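Weekend Proofreader, Stanholm Crossword Quarterly

Wasetti Press is looking for a part-time proofreader for the Quarterly, a puzzle magazine with 600 subscribers, most of whom write in when we get something wrong. Our last issue had a grid with two answers for 14 Down. We received 190 letters, several of them in verse.

You would work from home, 2 weekends per issue, checking clues, grids and the answer pages at the back. You should be able to spell "rhythm" without stopping to think, and to tell a setter that his favorite pun doesn't work. He will argue. Dictionary supplied, coffee not.
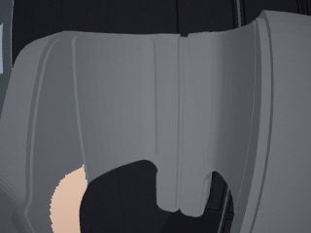
Do I need to be good at solving crosswords?

Decent is fine. Very fast solvers tend to fill in what a clue ought to say and sail right past what it does say, and we already employ three of those.

Pay is $283 per issue, sent when the pages go to the printer. The first issue you'd work on is April's. You also get a free subscription and your name on the inside cover, where readers will know whom to blame.

To apply, send a short letter to Tharushi Khondokar, Managing Editor, by October 28, 2023. Tell us about a mistake you once caught in print and whether you told anyone. Résumés are welcome but we mostly read the letter.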